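Drekgate's sorting cell is back on its feet

If you walked through the Trestside workshop in September you will have seen the small sorting cell in pieces on the bench. It's back together, and we are really pleased with it!

Vratislav Tichý has looked after the set-up from the start, and he gave it a proper going-over this time – gripper fingers realigned, every cable re-clipped, and the home position taught again from scratch.

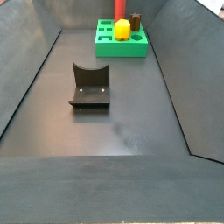
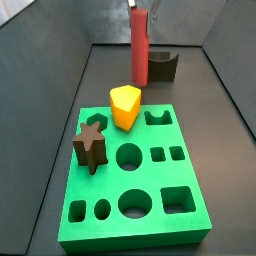
The green shape-sorter board in the grey enclosure, with the red cylinder, the brown star and a yellow block. The second picture has the cylinder in the gripper.

We love this board for checking a cell. A round peg is forgiving, but a star has to arrive at the right angle or it just sits on top and sulks. Vratislav ran 201 picks after the rebuild and had to nudge the wrist offset only once (he was beaming). The next check is due at 1,111 picks, when the finger screws get tightened and the floor gets a wipe.

His notes are in the Patik folder, and they are well worth a read before you touch the wrist settings. Anyone who fancies learning the alignment routine can ask him for a slot – it takes roughly 55 minutes.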